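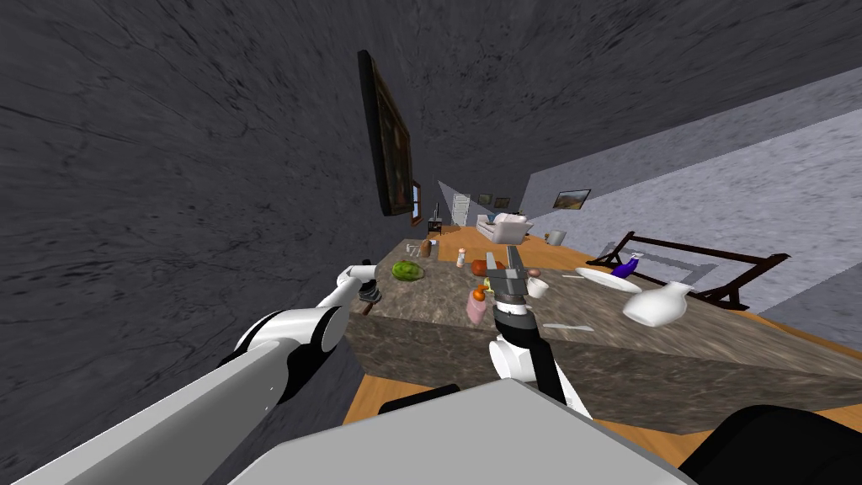 Bavis Stone Sealer, Penetrating, Water-Based
Item 513

Bavis is a penetrating sealer for marble, limestone, travertine and other porous stone used indoors. It soaks in below the surface and slows down oil, coffee, wine and cooking grease. It does not leave a film, and it does not change the color or the sheen of polished stone. On honed stone you may see a very slight darkening. Test it in a corner first.

Sealer will not stop etching. Lemon juice, vinegar and some bathroom cleaners react with the calcium in marble and leave a dull mark, sealed or unsealed. If the mark is already there, see Plilero Marble Polishing Powder under Related Items.

Does my counter need it?
Put a spoonful of water on the stone and leave it for ten minutes. Wipe it off. If the spot is darker than the stone next to it, the counter is taking in water and should be sealed. Do this near the sink and near the stove, where the old sealer wears out first. Dense granite often passes this test for years and should be left alone, as sealer that can't soak in dries to a haze.

How to apply
Clear the counter and wash it with a neutral cleaner. Let it dry overnight.
Wipe on a thin, even coat with a lint-free cloth or a foam pad. Work in sections you can reach comfortably.
Wait five minutes. Keep the surface wet during that time and add more where it disappears.
Wipe off everything that is left with a clean dry cloth, then buff.
Apply a second coat after 2 hours if the stone is light-colored or honed.
Keep water off for the rest of the day and oil off until the next morning.

Do not let the product dry on the stone. If it does, wet the area with fresh sealer, rub, and wipe dry right away.

Seams and edges
Most stains we hear about start at a seam or on the underside of the front edge, where the stone was never sealed. Run the cloth under the overhang and down any waterfall end. Around an undermount sink, seal the exposed edge of the cutout too.

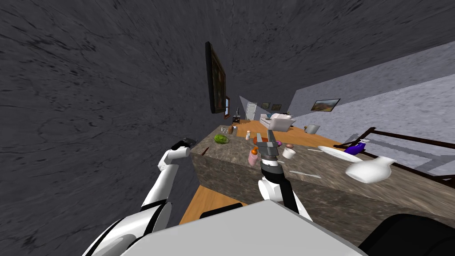
Emanuel Matei: Used this on an old marble island that soaked up everything. First coat was gone in a minute or so, second one held. Olive oil wipes off now and the finish looks the same as before. Wish the instructions had said to buy more cloths, I went through a whole pack on the buffing.

Coverage
Coverage depends on the stone. Polished marble takes the least, and honed limestone can take twice as much. For a first treatment on older stone, order one size up. An opened bottle keeps for a year if the cap is tight and it doesn't freeze.

Specifications
Base: water
Finish: natural, no sheen
Odor: low
Application temperature: 50 to 85 degrees F
Sizes: pint, quart, gallon
Cleanup: soap and water while wet
Not for: glass, laminate, engineered quartz, outdoor paving

Related Items
Bavis Neutral Stone Cleaner, spray
Plilero Marble Polishing Powder
Nurnden Lint-Free Cloths, white, bag of 300
Palaniappan Seam Filler, clear or ivory (item 806)

Shipping
Pints and quarts ship by ground. Gallons do not ship to northern states in January or February unless you ask us to, and then at your own risk. Frozen sealer separates and can't be shaken back together. Unopened bottles may be returned with the receipt.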